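Apr 17, 2023

Notes on the Renewal of the Punwood Allotment Leases

The leases on the Punwood allotments come up for renewal this April, and I have received enough letters on the subject to justify setting out the position in one place. I have held a plot on the lower side for many seasons and have kept the correspondence for most of them. The views given are my own.

The present agreement with the landowner, Ferreira, covers the whole of the ground between the Skutitz road and the drainage ditch. Under its terms each plot is let for a single year, with renewal at the holder's request. The request must be made in writing. A conversation at the gate has never counted as notice, although several holders have relied on one in the past and lost their ground as a result.

Rent for a full plot will be 600 for the year. A half plot is no longer offered to new applicants, but those who already hold one may keep it. Water is charged separately and is payable when the supply is turned on. Holders who draw only from their own barrels should say so on the form, or they will be billed with everyone else.

The question raised most often concerns sheds. The old rule allowed one shed per plot and was silent on its size. Malcolm Bickerstaff wrote to me in defense of that silence, and his letter was a fair one. My own view is that a shed which shades a neighbor's beans has ceased to be a private matter. The new wording asks that any structure stand two feet inside the boundary, and I support it.

Jordan Hollis has asked whether fruit trees planted under an earlier lease must come out. They need not. The restriction applies to new planting only, and dwarf stock remains permitted along the north edge. Existing trees should be pruned so that the paths stay clear for a wheelbarrow.

Finally, the matter of the Drorkham extension. The additional ground has been discussed for a long time and I would caution applicants against waiting for it. The soil there is heavy clay, the access track floods, and no date has been given for fencing. Anyone offered an existing plot this spring would be well advised to accept it.

Completed forms should go in the box beside the lower gate. Letters about the compost bays will be answered separately. 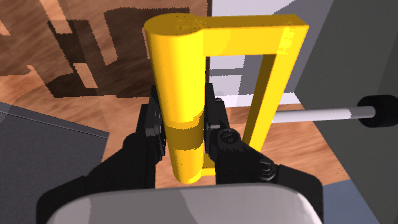
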